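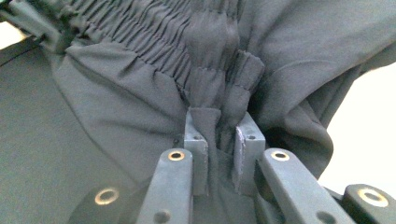 I have been folding pants wrong for most of my adult life, and the elastic-waist kind worst of all. Jeans hold a crease. Pull-on pants slide around, and the gathered part at the top never wants to lie flat.

My neighbor Nelly Agudelo got me started on fixing this. She worked in a clothing store in Pakdale for a few years and folded pants all day. Her method is simple. Hold the waistband at both sides and shake once. Bring one leg over the other so the side seams meet. Then lay the pants down and deal with the waist before touching anything else.

The waist is where I used to go wrong. If the gathers are bunched to one side, the whole stack leans. I pull the band straight, let it go, and smooth the fabric away from it toward the hems. Dark, smooth cloth is the hardest because it slips and every crease shows.

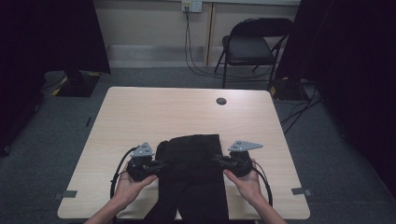 A table helps a lot. I used to do this on the bed, and the mattress gave every time I pressed down. On a hard surface the legs stay where I put them. After the lengthwise fold I bring the hems up to just below the waistband, then fold in half again. Thick pants get one fold less.

The drawer I keep them in is 20 inches wide. Standing on edge, all the pull-on pants fit in one row with room left for shorts. Stacked flat, they didn't, and I always wore the top two pairs.

I still have the sweaters to do. Nelly says to roll them, but I tried that last March and didn't like how the sleeves came out. I'll probably fold those flat and put them on the shelf.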